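Buscar en el sitio Escriba su búsqueda Buscar

Inicio Entrevistas Oficios Vivienda Archivo Contacto

«La humedad no se pinta, se busca»: conversación con una pintora de interiores

29 de diciembre de 2023

La empresa se llama Rangel y ocupa un bajo estrecho con dos mesas, una estantería de cubos y un calendario de pared lleno de tachones. Su dueña lleva 23 años pintando pisos y prefiere que su nombre no salga. «Los clientes me conocen por el teléfono, que es lo único que miran», dice. Diciembre es mal mes para pintar y bueno para hablar, de modo que nos recibe una mañana entera, con la calefacción baja y el abrigo puesto.

Empezó de aprendiz en una cuadrilla de obra nueva. Pintaban bloques completos, siempre del mismo tono, y no veía nunca a quien iba a vivir allí. «Entrábamos, dábamos dos manos y al siguiente portal. Aprendí velocidad. Todo lo demás lo aprendí después, en pisos con gente dentro». El cambio a la reforma fue casual: una vecina le pidió que le arreglara un pasillo, luego el techo de la cocina, y al cabo de un año tenía más encargos por su cuenta que jornadas en la cuadrilla.

Del oficio, lo que más le cuesta explicar es el presupuesto. El cliente calcula por metros de pared y ella calcula por horas de preparación. «Pintar es el final. Si en un piso estoy seis días, cuatro son de tapar, rascar, lijar y esperar. Y esperar también se paga, aunque a la gente le parezca raro». En una vivienda habitada hay que mover muebles, proteger suelos y dejar cada noche una habitación en condiciones para dormir. Todo eso va en la hoja que entrega antes de empezar, línea por línea, con una casilla para que el cliente firme al lado.

La hoja la copió en parte de un contratista con el que trabajó, Bodlow, ya cerrado. «Eran ordenados hasta aburrir. Apuntaban el color, el lote, el día y el tiempo que hacía. Yo me reía, y ahora tengo los mismos cuadernos». Los guarda en una caja bajo la mesa. En ellos figura cada piso por calle y número, con la pintura empleada en cada habitación. Si alguien llama para un retoque, abre el cuaderno del año y le dice el tono.

Hablamos después del blanco. La mayoría de sus encargos son blancos y casi ninguno es el mismo. Los hay que tiran a amarillo, a gris, a rosa. En la tienda parecen iguales y en la pared se separan. «Una habitación al norte enfría cualquier blanco. La persona elige uno muy limpio en el catálogo, lo ve puesto y me llama diciendo que le he pintado el cuarto de gris. Y yo le digo que vuelva a mediodía». Por eso no deja cerrar un color sin una muestra grande, de un metro de lado, puesta en dos paredes distintas y mirada por la mañana y por la noche, con las lámparas de la casa.

También desaconseja, casi siempre, las pinturas brillantes en techos y paredes largas. El brillo enseña cada empalme del rodillo y cada parche. El mate disimula, aunque se ensucia antes y aguanta peor el trapo. Para los pasillos con niños usa un satinado suave y avisa de que se verán las irregularidades. «Se lo digo antes. Después ya es una queja».
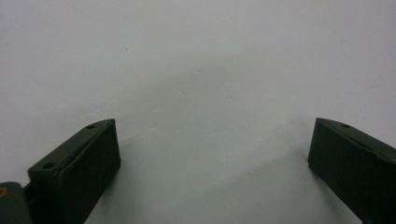
Oficios – Pintura y acabados

Sobre la humedad habla más despacio. Cuenta el caso de un piso en el edificio Neston, un bloque de viviendas de los años setenta, al que la llamaron para tapar una mancha en el dormitorio. La habían pintado ya tres veces. «Cada pintor había dado su antimanchas y se había ido. Yo hice lo mismo que ellos, no lo voy a negar, y a los dos meses estaba otra vez. La cuarta vez la fallé yo». Volvió sin cobrar y pidió que mirasen la bajante. Había una junta abierta en el piso de arriba. La arreglaron, dejaron secar la pared toda la primavera y entonces pintó.

Desde ese trabajo no acepta tapar una mancha sin saber de dónde viene. Distingue tres orígenes: la fuga, la filtración de fachada y la condensación. La última es la más frecuente en los pisos que visita, y también la que peor se toma el cliente, porque el remedio tiene que ver con ventilar. «Le dices a alguien que abra la ventana en enero y te mira como si le hubieras insultado. Cambian las ventanas, cierran todo bien, tienden la ropa dentro y luego sale moho detrás del armario. La humedad no se pinta, se busca».

Lleva en la furgoneta un higrómetro y un medidor de pared, y no empieza si la lectura es alta. Ha perdido encargos por eso. «Hay quien tiene prisa porque vienen los suegros. Lo entiendo, pero que lo pinte otro».

De herramientas habla poco y con preferencias firmes. Rodillo de pelo corto para las paredes lisas, una brocha redonda para los recortes y cubos con rejilla en lugar de cubetas. Compra casi todo el material en Brisis, un almacén del polígono donde le mezclan los tonos a partir de un trozo de pared arrancado, si hace falta. La última factura que tiene sobre la mesa es de 279 euros, entre plástico, cinta, masilla y un solo bote de pintura. La enseña como prueba de lo que decía antes sobre la preparación.

La cinta merece para ella un apartado. Compra la buena y la retira con la última mano todavía fresca, tirando en ángulo y sin prisa. Si la pintura ha secado, pasa antes una cuchilla por el borde. Muchos clientes que han pintado un cuarto por su cuenta la llaman solo para arreglar los bordes – el encuentro con el techo, sobre todo – y ella les cobra la visita y, si se dejan, les enseña a hacerlo.

¿Se puede pintar bien en casa sin ser del oficio? Contesta que sí, una habitación. Recomienda empezar por el techo, seguir por los recortes y no parar a media pared. «El error es dejarlo para después de comer. Se seca la mitad y queda la marca. Si empiezas una pared, la acabas, y luego comes». Tampoco le gusta la costumbre de aguar la pintura para que cunda. La primera mano admite un poco de agua, si el fabricante lo indica; la segunda va como viene en el bote.

Le preguntamos por el cuerpo. Tiene mal un hombro y hace los techos con pértiga larga, por tandas de 40 minutos. Antes no descansaba. Trabaja con una ayudante a media jornada que quiere quedarse, y le va pasando a ella las escaleras altas. No ha pensado en vender la empresa ni cree que haya mucho que vender: una furgoneta, los cuadernos y el teléfono.

Para enero tiene apuntados una escalera comunitaria, un local que fue zapatería y el dormitorio de una pareja que todavía no se ha decidido entre dos blancos. Les ha dejado las muestras puestas en la pared durante las fiestas. «Llamarán el día siete», dice, y vuelve al cuaderno para buscar el hueco.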